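Tips for following a long council or assembly session at home

The August sitting of the Neten assembly is streamed in full, and the agenda papers come to 237 pages. A few habits make it easier to follow from the kitchen table.

Print only the order of business and the resolutions up for a vote. The annexes can stay on a screen.

Punch the sheets on the left and keep them in a ring binder. Staples tear once you start moving amendments next to the clauses they change.

Use 2 pens - one color for the text as tabled, one for changes read out from the chair. Write the time beside each vote so you can find it again in the recording.

Clear the table before the 9 a.m. start and wipe it dry. Newsprint marks a pale surface, so put a sheet of plain paper under the paper's pull-out on the border talks. If ink does transfer, dab it with rubbing alcohol on a cotton ball and wipe with a damp cloth.

Keep drinks on a tray away from the binder. A wet page should be blotted, then pressed between paper towels under a heavy book.

Yurii Zhuravel wrote in from Usby to suggest clothespins for marking speakers you want to return to. They hold better than sticky notes and can be used again next session.

Recycle the drafts when the final minutes come out.

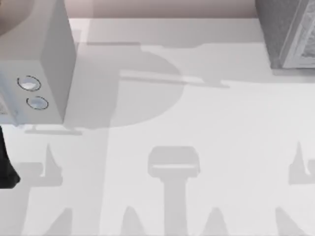

A pale, plain tabletop from above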